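Última actualización: 2020-12-26

Imprimir | Enviar por correo electrónico

NOTA DE PRENSA

Grestomeck amplía el periodo de servicio de sus cubetas grises de clasificación

Grondbridge -- Grestomeck aplicará desde enero un nuevo criterio de retirada para las cubetas rectangulares grises que utiliza en los puestos de clasificación de objetos sueltos de su planta de Grondbridge. La medida afecta a 471 unidades en servicio, suministradas por Fikwood en dos entregas.

Hasta ahora, las cubetas se daban de baja al aparecer desgaste superficial visible en el fondo o en las paredes. El criterio nuevo separa el desgaste estético del estructural. Los arañazos, las zonas blanquecinas y la pérdida de color por roce dejan de ser motivo de retirada. Siguen siéndolo las grietas pasantes, la deformación del borde superior y cualquier arista que pueda enganchar o cortar el material depositado.

La revisión se apoya en un ensayo interno realizado con 300 cubetas usadas. Cada una se sometió a ciclos de carga y vaciado con objetos de forma y rigidez distintas: botellas de plástico transparente con tapón, pelotas y piezas pequeñas de forma irregular. En 3 cubetas se detectaron grietas que atravesaban la pared. Las demás presentaban marcas superficiales sin efecto apreciable sobre la resistencia del recipiente.

«El fondo se raya en las primeras semanas y la pared trasera se aclara con el roce, pero el espesor apenas cambia», señala Kevin Quispe, responsable de medios auxiliares de Grestomeck. «Estábamos retirando cubetas que todavía cumplían su función.»

El procedimiento de inspección queda fijado como sigue. La cubeta se vacía, se limpia en seco y se examina a contraluz por las cuatro paredes y el fondo. Los arañazos ramificados se repasan con la uña; si se percibe escalón, la unidad pasa a una segunda comprobación con galga. El resultado se anota en la ficha de la cubeta.

El intervalo entre inspecciones será de aproximadamente 900 horas de uso. Las unidades retiradas se entregarán a Heitmann para su trituración y aprovechamiento como material secundario -- el acuerdo no incluye cubetas con restos de adhesivo ni con etiquetas sin despegar.

Grestomeck mantiene sin cambios las dimensiones y el color de las cubetas, por lo que no será necesario modificar los puestos existentes. La ficha de inspección puede solicitarse al departamento de medios auxiliares de la planta.

Contacto para medios: Kevin Quispe, Grestomeck, Grondbridge. 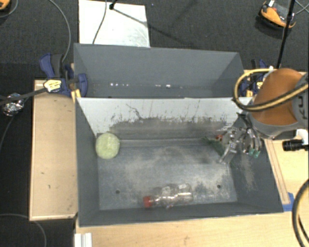 Las solicitudes de la ficha recibidas durante el cierre de fin de año se atenderán en enero, por orden de entrada.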